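About Us

Hi, and welcome to Lidunik! I'm Dörte Strobel, I own the shop, I do the buying, and I'm usually the person who picks up the phone (sorry in advance if there's a mixer running in the back).

We sell cut flowers and potted plants, and we teach people how to arrange them. We've been in Cledside since the June I quit my desk job, which my mother still calls "that summer." I had a small savings account, a van with one working window, and a very firm opinion about carnations. They're wonderful. They last forever, they smell like cloves, and people are snobs about them. I'll happily argue this with you at the counter.

The first place I rented was a former shoe repair shop on Fismont Street, and it was tiny. If two customers came in at once I had to go stand in the doorway. It smelled like glue for most of the first year, so I bought an awful lot of freesia. Then the old bakery a few doors down came up for rent, number 407, with a proper cold room and a big front window, and I signed the lease before I'd worked out where the sinks would go. There are 3 sinks now. I could use another one.

(The mixer I mentioned belongs to the bakers. They moved most of their business across town but kept the rear kitchen, and they still make rolls there in the mornings. Our peonies and their cinnamon have been sharing a hallway ever since, and I don't hear any complaints.)

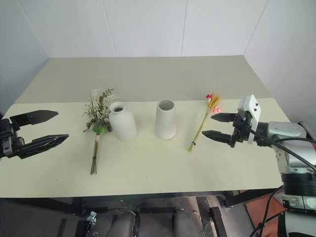

Most people find us through the classes these days. I started them because customers kept coming back to ask why the bunch that looked so good in my hands had gone all flat and sad at home, and nearly always the answer was the container. So we begin every beginner class with vases and leave the flowers in their buckets for a good half hour, which makes some people very twitchy! A bottle shape with a short narrow neck and a flared mouth, like the off-white one on the left, wants just a few stems, and it'll hold them up for you without any fuss. A plain tapering cylinder with a wide opening is a different animal. You need more material in there, or a bit of chicken wire, or everything slides to one side and sulks. Once you've got that, you can put together something decent from grocery store tulips and whatever's growing along your fence.

Classes are small, two hours long, and you take home what you make. You don't need to bring anything except a pair of shoes you don't mind getting wet. Coffee's on us. If you've got clippers you love, bring those too, but wipe them down first, please, I'm begging you.

We buy as much as we can from Montoya, a family farm up the valley that grows more than 300 kinds of dahlia and can tell every one of them apart, which I still can't. In the cold months we order from the wholesaler like everyone else, and I'll always tell you which is which if you ask. I don't dye anything and I don't sell glitter. I did sell glitter one Christmas. I was finding it in the cash drawer at Easter.

We do weddings too, though only 2 a month, because I like to do the setup myself and I like to sleep. If you're getting married, come in and talk before you've made a mood board. Bring the mood board if you've already made one, that's fine, I've got scissors. Tell me what your grandmother grew, or what flowers you can't stand (lilies come up a lot), and what time the sun hits the room. That helps me much more than a color name from a paint chart.

Funerals I'll always make room for. Just call, and we'll sort it out over the phone, or you can come by and sit down in the back with me where it's quiet.

We deliver anywhere in Cledside if the order is in by 10 in the morning, and we'll leave it with a neighbor if you say so on the card. If you're new to the shop, come in and say hello, even if you're only here to smell things. The dog under the counter is called Pickle. He's allowed one biscuit, and he'll tell you he hasn't had it yet.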